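Skustell talk, speaker notes

Slide 1 – hello
Quick thanks, then straight in. I've had the Bokley two-arm kit since October and I paid for it myself, so I get to be rude about it.

Slide 2 – what you get
Two arms, two grippers, the controller and a license for 200 saved routines. Price on the slide: 2,326 for the base bundle, another 881 for the support plan. Pause for groans! Setup took me a whole weekend (the manual blames the user a lot).

Slide 3 – assembly
Let this one sit a moment. One gripper has hold of the near rail and the other is clamped on the bottom of a tall pole, right at the corner of the frame. I love this part of the job – it's the reason I wanted two arms in the first place.

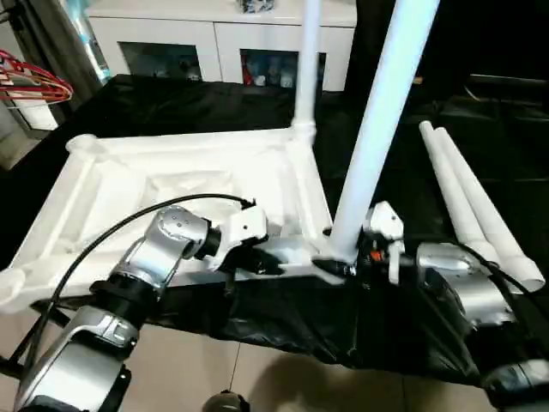

Slide 4 – would I buy it again?
Yes, but skip the support plan. Mention the Millau add-on if there's time, then questions.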